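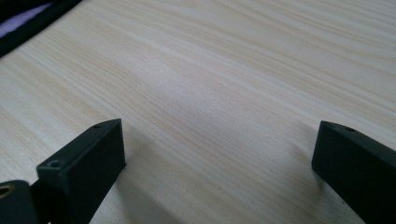

Radka Spahić writes that every ring in a tree is one year, so if you count the rings you know the age, and there is nothing more to say about it.

Well, maybe. I have heard this all my life, from teachers and uncles and signs in parks, and I wanted to know how well it holds up.

## Where rings come from

A tree gets fatter by adding new wood just under its bark. In places with a real winter, it does this in spring and summer and then stops. Spring wood grows fast and usually looks pale. Summer wood grows more slowly and often looks darker. By December the tree is resting. When spring comes around again, pale wood starts up right next to last year's dark wood, and the line between them is the edge of a ring.

So far Radka is right. One growing season, one ring. That works for most oaks and pines in cool places, most of the time.

"Most of the time" is where I start asking questions.

## When a tree fibs

Say there is a bad dry spell in early summer. The tree slows down and makes dark wood, as if the season were over. Then the rain comes back and it speeds up again. Now there are two dark bands from a single year. Scientists call the extra one a false ring.

It can go the other way too. In a terrible year a tree may grow so little that there is no ring at all on part of the trunk. You could count very carefully and still come out wrong.

And what about trees that live where it is warm and wet all year? Many of them never get a clear signal to stop. Some have rings that are hard to see, and some have rings that don't match up with years. A palm has no rings like these at all, however long you look.

## The sign in Sterutthorpe

There is an old yew in Sterutthorpe with a sign that says it is 642 years old. I like the tree very much. I don't believe the sign.

Why not? The middle of the trunk is hollow, and the middle is where the oldest wood used to be. You can't count rings that have rotted away. Somebody must have measured around the outside and worked out a guess, and a guess like that could miss by a long way, because yews can grow quickly for years and then hardly at all. If the sign said "probably more than 500," I would still want to know how they got there. But 642? Not 641? A very exact number can make a guess sound like a fact — watch out for that, and not only with trees.

## So how do the experts do it?

They don't trust one tree. They use a thin hollow drill to take out a sample about as wide as a pencil, which doesn't mean cutting the tree down. Then they compare it with samples from other trees nearby. If a whole forest has a narrow ring in the same year, that was probably a hard year for everyone. If one tree has an extra ring and its neighbors don't, the experts get suspicious of that tree.

Matching the patterns like this is called cross-dating. It can even be used on beams in old buildings, if enough rings are left to match.

## What about the lines on a table?

Those come from growth rings too, if the wood is real. But a board is usually cut along the trunk, so you see the rings from the side, as long streaks and waves. Counting those won't give you the tree's age. The board is only a piece, and the rest of the rings went off with some other plank.

Some tables are only printed to look like wood. One clue is a pattern that repeats exactly. Another is the end of the board: in solid wood, the lines along the top should make sense with the lines on the cut end. If they don't, ask questions.

## Try it

Find a stump, with a grown-up's permission if it's in somebody's yard. Count from the center to the bark. Write the number down, then count again along a different line. Ask a friend to do it without telling them your answer.

If all the numbers agree, you may have something. If they don't, look closely at the places where the rings squeeze together, and count those again.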